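What is a brick?

Look at the walls on your street. If they are made of small blocks in neat rows, you are probably looking at bricks. People have built with bricks for thousands of years, and we still make them in much the same way.

What are bricks made of?

Most bricks are made of clay. Clay is a kind of very fine soil. When it is wet you can squash it into any shape you like. When it is baked in a very hot oven it goes hard and stays hard, even in the rain.

The oven is called a kiln (you say it "kill-n" or just "kill"). The inside of a brick kiln gets hotter than 1,000 degrees Celsius. Your oven at home only goes up to a quarter of that.

The first bricks were not baked in a kiln. They were made of mud and straw and left out in the sun. Mud bricks are still used in some hot, dry countries. They would not last long in a wet British January.

Why are so many bricks red?

Clay often has iron in it. When the clay is baked, the iron joins up with oxygen from the air and turns red. Rust is red for the same reason. Clay with a lot of chalk in it makes yellow or cream bricks. Other colours can be made by adding a coloured coating called a glaze before baking.

Why don't walls fall down?

Bricks are stuck together with mortar, a mixture of sand, cement or lime, and water. Mortar is soft when the bricklayer spreads it and hard when it has set.

The pattern matters too. If you stack bricks straight up on top of each other, the gaps between them line up and make a weak place where the wall can crack. Bricklayers put each brick across the gap between the two bricks below. The pattern they make is called a bond.

Brick words

Stretcher: a brick laid so that you see its long side.
Header: a brick laid so that you see its short end.
Course: one row of bricks.
Frog: the dent in the top of some bricks.

Try it yourself

You need 15 small blocks, all the same size. Wooden or plastic ones will do.
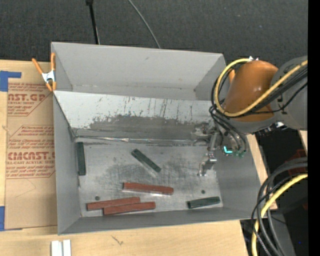 Small blocks in two colours, red and dark green.

1. Build a wall by stacking the blocks straight up in columns.
2. Push it gently with one finger near the top. What happens?
3. Build it again, with each block sitting across a gap. You will have spaces at the ends of some rows.
4. Push it again. Which wall was harder to knock over?

Next time you are out, see if you can find a wall with both headers and stretchers in it. Old garden walls are a good place to look.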